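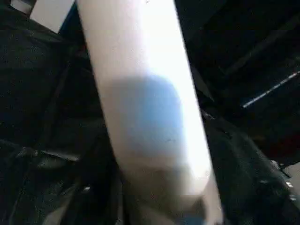
Zdeňka Jurčo

Rimbridge Public Library will begin its fall schedule on Monday, 18 September 2023. Please read the posts below before your next visit. (1/6)

The main reading room and the Kikon Street branch will stay open until 8 p.m. on weekdays. Saturday hours do not change. Both buildings are closed on Sundays. (2/6)

Loans made in August under the summer rules keep their original due dates. New loans of books and audiobooks run for 29 days and may be renewed twice, unless another reader has placed a hold. (3/6) 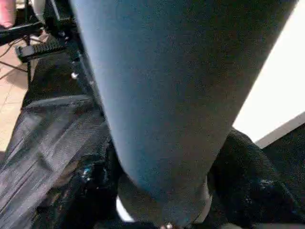 Blue-gray, with a pale rim at the lower end.

The Štefanec collection of local newspapers is again available to the public. It holds 453 bound volumes. Volumes may be read in Room 26 only, and requests must reach the desk by noon on the previous working day. (4/6)

The online catalog has moved to Cerinent. Card numbers carry over, but saved lists do not. Readers who need a printed copy of an old list may ask for one at either desk. (5/6)

Study rooms may be booked for up to 2 hours per day. A booking is released if the room has not been claimed within 15 minutes. Questions about bookings should be sent to the branch concerned. (6/6)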